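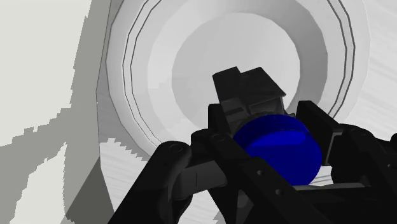 Blue cylinder in a black robotic hand, simulated.

So I finally did the Henton ridge walk! If you've been reading for a while you know I've been whining about this one since spring, and in August a Friday opened up and I threw my boots in the car before I could talk myself out of it.

It's a guided walk, 13 miles if you do the whole loop, and our guide was Orathai Yensuk, who has a huge laugh and walks uphill like it's a moving sidewalk. We met at the Skondau trailhead at 6:30 in the morning (ugh) and there was already fog sitting on the lake so thick I couldn't see the dock. I'd had one granola bar and half a coffee. Bring more than that. Bring a real breakfast.

The first couple of miles are through big old cedars, very soft underfoot, and Orathai kept stopping to show us things I would have marched right past. Owl pellets! A banana slug the size of a hot dog! She had us all get down and smell the wild ginger, and I'm now a person with opinions about wild ginger.

Then you hit the switchbacks. I'm not going to lie to you, I hated the switchbacks. My left heel started complaining halfway up and I stopped to tape it, and the two sisters from Udel behind me gave me a peppermint and told me it got better after the creek. It did not get better after the creek. 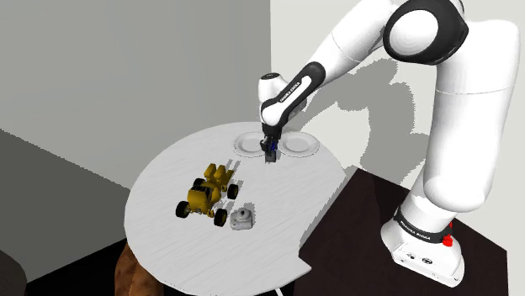 But the top, you guys. The sign says 3,324 feet, so it's hardly the Himalayas, but the fog had burned off by then and you could see clear down the valley to Hemmin, with the river going back and forth through all those hayfields. We ate lunch on the rocks and a gray jay stole part of my pita right out of the bag. I was so charmed I let him have the rest.

Coming down the back side is longer but much gentler, mostly meadow, and the fireweed was still going strong in the shady bits. We saw elk tracks in the mud and one very fat marmot who couldn't be bothered to move. I got back to the car a little before four, took my boots off in the parking lot and drove home in flip-flops.

The walk costs 39 dollars and that includes the shuttle from town if you don't want to drive up the gravel road (my poor little car would like me to mention the gravel road). Poles are free to borrow, just ask when you sign up. I'm already looking at the fall mushroom walk, so if anybody wants to come along and carry the snacks, leave me a comment!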